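Branmont Desk Sorting Set — Clear Bins and Black Mesh Trays

I put this set together for anyone whose table fills up faster than they can clear it (so, me!).
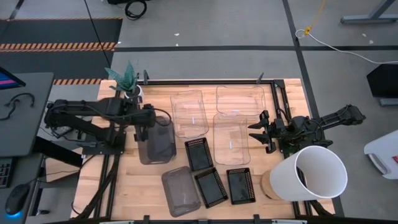
I started out selling the clear bins on their own, and then people kept writing to ask what to do with the small stuff, so now the mesh trays come along too. The bins are plastic and see-through, great for yarn, chargers or the 200 crayons my kids own. The trays are black mesh and I love them for pens, clips and mail I'm pretending to read.

You get 8 pieces in the full Branmont set, bins and trays mixed. Everything wipes down with a damp cloth — please skip the dishwasher, I've tried it and the trays came out fine but one bin went a funny shape.

I pack orders myself at the Grenholm shop, usually before noon, and a boxed set weighs about 156 ounces, so shipping isn't too bad. If you only want trays, send me a note and I'll see what's on the shelf. The next batch should be in by January.

Contact | Shipping and returns | © Branmont, Grenholm | Back to top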